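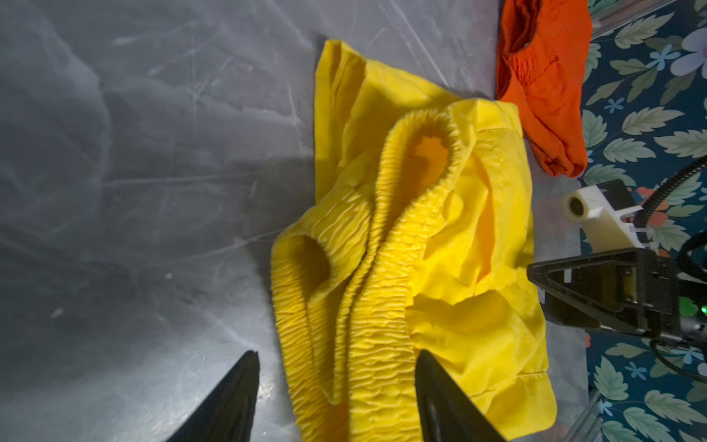
folding demos, 30th April. goal for the set is 1000 and we're at nearly 200. so, not close

1/ the elastic is killing me. shirts I can do half asleep now. anything with a gathered waistband bunches up and twists, and from the wrist view you can't tell which hole is the waist and which is a leg

2/ yellow one is the worst of the pile. thin slippery stuff, bright as a lemon. grab the waistband, lift, the whole thing flips over on itself. grab the hem, same but slower

3/ threw out 54 takes since January. mostly my fault, letting go too early. Sihan Long says keep the fumbles if they end in a decent fold, Lingyun Xu says bin them all. I'm keeping them in a seperate folder till those two agree

4/ rule we did settle on: crumple it fresh every time. no laying it out nice first. I caught myself doing it last week, sort of half flattening the thing before hitting record. those are gone too

5/ also swapping garments every 10 takes now. before that I did a whole afternoon of one pair and the policy got great at that pair and nothing else

6/ metal table is a pain btw. glare moves when you bump the lamp. Kitden people use a matte mat, might steal that. or might leave it, shiny tables exist

7/ someone asked how you start on a twisted band. both grippers, find the doubled bit, pull apart slow, wait. dont yank. if it rolls, drop it and start over

8/ orange next, then food, then the Sonville batch needs labels before tonight and I havent opened it

9/ ok Lingyun just walked in with more pants. all elastic. every single one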